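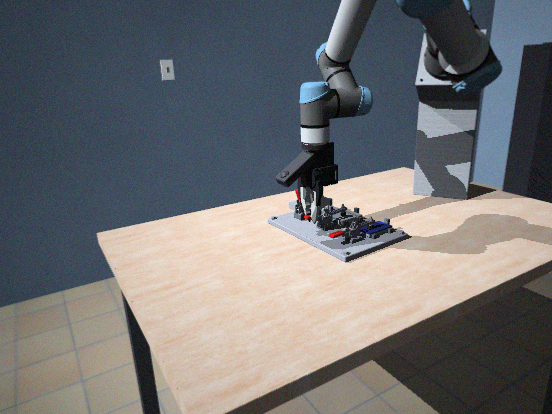 Does a dearer gripper make up for a badly tuned controller? In our runs it didn't: the cheap gripper with a well-tuned controller beat the expensive one on default settings.

We compared two grippers, the Keane and the Venow, in the Vatolton simulator, each on the same arm and the same clamp board. The plan in January was 115 runs per gripper. We managed 100, the other 15 having been lost to a config file we would prefer not to discuss.

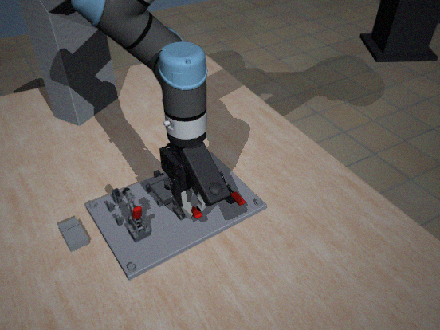 Reaching a clamp was easy enough. Letting go of it was where the marks went. The Venow has the stronger grip and seemed reluctant to give it up – 11 of its failures came on release, against 2 for the Keane. Slowing the opening speed helped, at the cost of a run time that left plenty of room for tea.

Next term we repeat the test on the real arm in the Nirenura lab, where the config file will be backed up.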